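Student project report, unit 2: Sorting bins, wear and where things end up
Bakton workshop group, October

Why we picked this

Every group had to choose one piece of storage in the workshop and write up how it holds up in use. Most took shelves. We took the metal bins, mainly the big gray ones. Nothing special about them — open top, sides sloping in, flat bottom. Small parts get put in and taken out all day and the walls take a beating.

What we wanted to know

Where does the surface wear first. Does the slope of the sides change where stuff ends up. And is it worth repainting a bin or do you just leave it.

Method

Two bins, one from the Solon bench and one from the Brivach bench. 7 sessions each. Before every session the bin was emptied and wiped with a dry cloth. Then normal use, no special handling. At the end we drew where the objects lay on a grid sheet and marked new scratches in red. Old ones in pencil, which smudged, so the first sheets are hard to read. Should have used pen.

We also kept a tally of every pick and every drop-in. Solon bin 778, Brivach bin 1136. The second one is used for fasteners so the higher number was expected.

Results

Bottoms: both dull and streaky, lots of fine scratches going every direction. No dents deep enough to catch a fingernail. Cleaning takes off some of the cloudy marks but not all.

Walls: much worse than the bottom. This suprised us. The lower walls get hit on the way in and scraped on the way out, so the worn part forms a band and not spots. Upper parts stayed smooth on both bins.

Where objects end up: not in the middle. On most of our sheets they bunch to one side and the other side stays bare. We think the slope pushes them in and then they just stay, becuase the bottom is flat and has no reason to move them back.
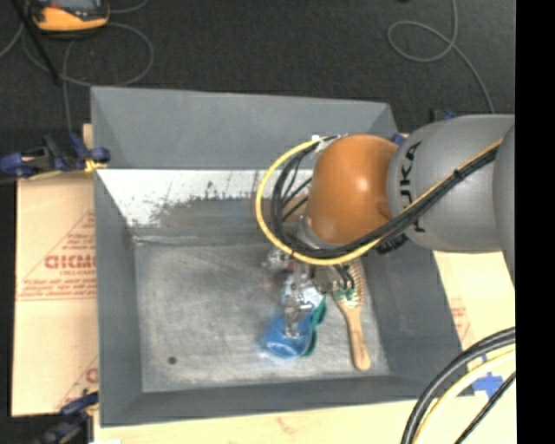 Fig. 1. Gray metal bin from above. Worn white band on the far wall, objects grouped in the right half of the bottom.

Repainting

Tried one coat of Valentini metal paint on a test strip, inside wall, Brivach bin. Looked good at first. Scratched through by the end of the sessions. A second coat might last longer, we ran out of time.

Problems

Grid sheets too coarse. Only two bins. The tally was kept by whoever was nearest, so a few picks are probably missing. Lighting different morning and afternoon, makes scratches hard to compare.

Next time

Finer grid, pen only, same hour each session. Try a rubber mat on the bottom and see if the parts still bunch up. Also want to measure the wall angle properly, we only had a school protractor.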